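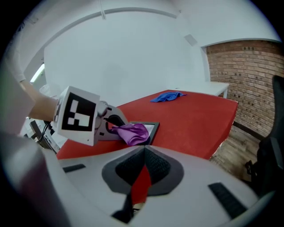
Why were the October wiping recordings withdrawn?
The marker block on the hand-held gripper became loose. The screw under it had opened a little, so the block could turn by a small angle when the operator squeezed. A soft thing like the purple cloth gives almost no resistance, and the fingers still close on it, so the operator feels nothing wrong. The tracking did not stop either. It only reported a wrong wrist angle, and the arm at Carnport repeated this angle and pushed its finger into the table.

Was anybody hurt?
No. Wayne Fortin pressed the emergency stop. One finger of the arm was broken.

How many recordings are affected?
We checked 3262 recordings and removed 1096. Please delete your old copy.
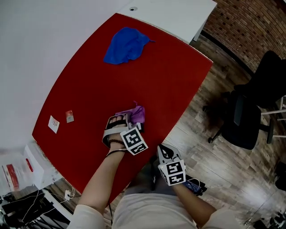

Do the glove recordings have the same fault?
We did not find it there. The gloves use another mount, but Iqra Sial asks that you check it also. Hold the cube with two fingers and try to turn it. If it moves, do not record.

What changed in the procedure?
The block is now checked before every session and again after each 12 recordings. The arm may not replay a new recording until a person has looked at the wrist angle.

Whom do I inform if I find a loose block?
Write to Chae-won Ha and keep the gripper as it is. Please do not tighten the screw yourself.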